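三月　工作间笔记：天然酵种第二轮

上午十点十五分

终于涨起来了！前几天一直担心 Lakska 那袋黑麦粉放太久，菌养不活，今早一开盖，酸香味直冲上来，有点像青苹果皮，又带一点酒糟气。表面鼓成圆顶，侧面全是大小不一的气孔，拿勺子一拨，拉丝拉得特别漂亮。上一轮用纯白粉养的那罐到第四天还是死气沉沉，只有零星几个泡，闻起来像湿纸板。这次只把三成白粉换成黑麦，别的都没改，差别大得吓人。

先把配比记下来，省得又忘：起种五十克，水五十克，粉五十克，其中黑麦十五克。室温二十三度，喂完六小时到顶，高度翻倍还多，到顶之后能撑一个多小时才开始塌。皮筋标记要套紧，上次滑下来一截，害我白高兴一场。

另一罐代号 Pai，是从老种分出来的，养得硬，含水只有六成。硬种慢，但味道收得住，酸得柔和，我越来越喜欢。揉的时候手感像耳垂，放一夜以后掰开，里面是一层一层的蜂窝。下周想拿它做一批甜面团试试，看看糖加到一成五会不会把它压住。

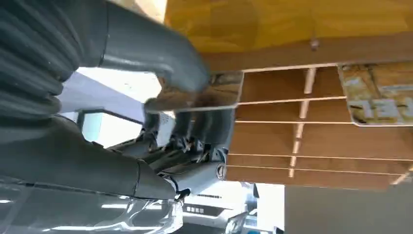
图一　手指夹住一块扁平的长方形薄板

下午接着做主面团。这一批总重 1,772 克，分成六个，每个二百九十五克多一点，分割时粘在刮板上的损耗没算进去。粉用的是 Ultard 的高筋，吸水比以前那款强不少，按老习惯加到七成二，面团居然还偏紧，又补了两次水才松下来。补水要慢，一次一小把，用手指戳进去再折，急着倒进去只会在盆底打滑，弄得满手都是浆。

自溶放了四十分钟，加种、加盐，之后每半小时折叠一次，一共四次。第三次折叠的时候能明显感觉到面团“站”起来了，边缘圆，提起来不往下淌。这个瞬间每次都让我开心！到第四次，表面已经能看到薄薄的气泡，轻轻晃盆，整块面一起抖。

整形还是老问题，收口收得太狠，有两个表皮拉破了。下次预整形之后多松弛十分钟，别着急。发酵篮里撒的是米粉和白粉各一半，比单用白粉好脱模得多，早该换了。

冷藏发酵打算走十五小时，冰箱四度。Drivberg 那台旧冰箱下层偏冷，三个放上层、三个放下层，明早一起烤，正好比一比。我猜上层的会酸一点，气孔也更乱一些。

烤的流程：炉子提前一小时预热到二百五十度，铸铁锅一起热透；入炉带盖二十分钟，开盖降到二百三十度，再烤二十二分钟左右，看颜色。上一炉出炉太早，皮第二天就软了，这回一定要烤到深栗色，敢深就深。割口试两种，三个一刀斜割，另外三个割十字，刀片换新的。

还没想明白的：
盐什么时候加最好？这次是和种一起加的，总觉得前半段筋度起得慢。下一轮拆成两盆，一盆晚加三十分钟，其他条件一样。
黑麦比例能不能到四成？怕粘手，也怕酸过头，先在小罐里试。
剩下的弃种攒了大半瓶，可以摊薄饼，加葱花和一点芝麻，昨晚摊了两张，脆得不像话，谁路过都可以来拿。

晚上八点补记：六个都进冰箱了，篮子外面套了袋，袋口朝里折。酵种也喂过了，放在窗台内侧。明早七点开炉，想闻第一炉香味的早点来！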